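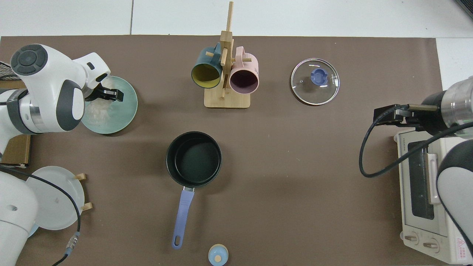
Rice noodles always clump, what am I doing wrong?

I do love a bowl of noodles on a Thursday, but mine come out as one big sticky lump every time, bless them. Small saucepan, dry noodles straight in, lid on. Do I need a bigger pan?

2 answers

Answer 1 (13 votes)
Your pan is probably fine, love! A bundle of dry white noodles will sit in a modest black saucepan quite happily. Pour boiling water over, turn the heat off and give them a good stir with a fork after a minute or two, then again before draining. Mine take about 7 minutes, but do nibble one to check.

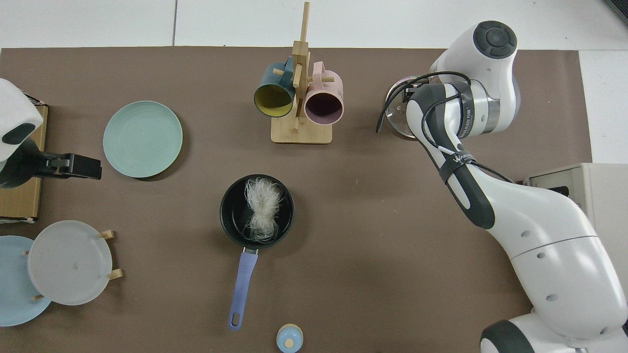
Answer 2 (1 vote)
Cold rinse, then a drop of oil. Works for me.

Contact Plenotero Kitchen Help | © Plenotero | Back to top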